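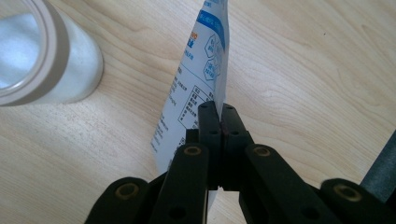 Chapter 4
Budgeting for End-of-Arm Equipment

4.1 Introduction

The purchase price of a gripper is usually the smallest figure in the plan that surrounds it. Fingertips wear, bushings loosen, and the goods to be handled change more often than the machine does. A buyer who compares quotations on price alone will therefore compare the wrong quantities. This chapter sets out a method for estimating the cost of gripping equipment over its working life, and for deciding how much of that cost should be committed at the outset.

The method has three inputs: the range of items to be handled, the number of grip cycles expected in a year, and the price and delivery time of the parts that wear. The first is the most often neglected. Printed film packets fold and crease when pinched, and a fingertip chosen for rigid cartons may hold them poorly. Items of this kind should be listed separately in the specification, with samples supplied to the vendor before a quotation is requested.

4.2 A worked case

The Wurkeck packing works handles 124 product lines, of which 106 are supplied in flexible film. Its planning engineer, Vasanthi Rathnayake, obtained quotations from two suppliers, Simelent and Forkent. The Simelent unit was cheaper to buy. Its fingertips, however, were sold only as part of a complete linkage, so that a worn contact surface meant replacing the arms and bushings as well. Forkent listed each part separately.

Rathnayake set an inspection interval of 2,000 cycles and costed both units over 4 years. On this basis the Forkent unit was the less expensive, and the difference lay entirely in spare parts. The full calculation is given in Section 4.5.

4.3 Terms used in this chapter

Capital cost: the price of the equipment delivered and installed, including mounting parts and cabling.

Consumable cost: the yearly cost of parts replaced through normal wear, chiefly fingertips, contact strips and bushings.

Changeover cost: labour and lost output when the equipment is altered to suit a different item.

Holding cost: the cost of keeping spares on the shelf. Veres treats this as part of consumable cost. It is kept separate here so that the effect of supplier delivery times can be examined in Section 4.6.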